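Washroom corner at the Nekadura hall
2019-11-15

After the September meeting many members asked me to write something about the toilets, so I will try. Please excuse me if the subject is not so elegant for a newsletter.

The short version is that the second washroom is open again, and we ask everybody to close the lid. The longer version follows.

Masanobu Sakai and I spent most of one Saturday-type morning, as my wife calls it, comparing seats and lids at Ueda, the plumbing shop behind the station. I did not know before that there are so many shapes. Ours is the oval one. If you buy the round one it will sit on the bowl, but it looks like a hat of a smaller person. Kálmán Gulyás made this mistake at his home and he permitted me to tell you.

We paid 54 dollars for the seat and the lid together, and the hinges were included. The old hinges were metal and had become one piece with the bolts, so Kohei Okabe had to cut them. He was very careful with the porcelain and I want to thank him for his patience. The bowl itself we kept. To replace it also would cost 218 dollars without the work, and the plumber told us that it is still good for many years.

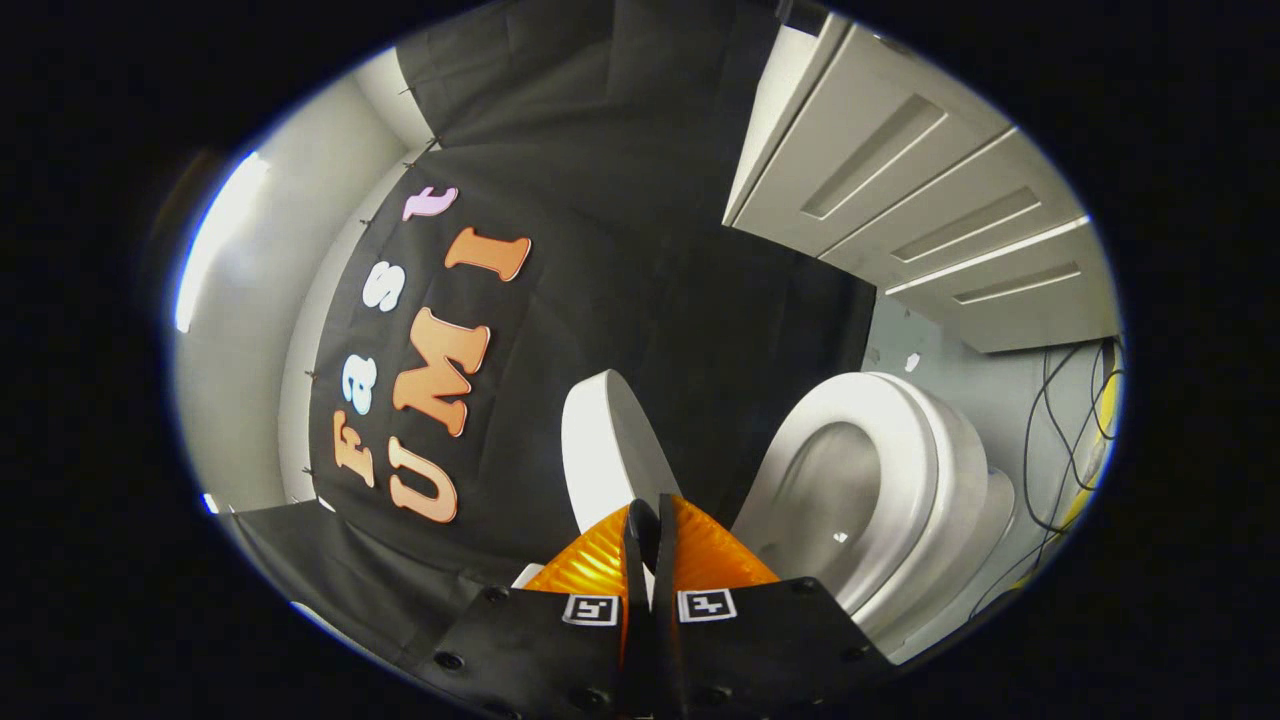 Now about the lid. In the old washroom we had no lid for over 14 months, and I think we all lost the habit. Please lower it before you flush. It is cleaner for the room, and small things do not fall in. Ayane Yokoyama lost an earring there in the spring, and she would like me to mention that it was a gift.

Please put the lid down with your hand and do not let it drop. Please also do not sit or stand on the closed lid to reach the window. There is a step stool in the hallway cupboard, on the left side, under the coats.

For cleaning, use only the mild soap and the soft cloth. The powder which was under the sink made small scratches on the old seat, and after some time the scratches became grey and would not come clean again. I have taken the powder away. The brush is for the inside of the bowl only. When you clean, lift the seat also and wipe around the hinges, where the dust likes to stay.

If the seat begins to move from side to side, please do not tighten it with pliers. The nuts are plastic and they break easily – I know this from my own home. Turn them with your fingers until they are firm, or leave a note for me in the grey box.

The cleaning list for the winter hangs beside the kitchen door. There are still two empty lines in December. Each turn takes less than half an hour, and the gloves are in the drawer in medium and large.

Yasuo Kudo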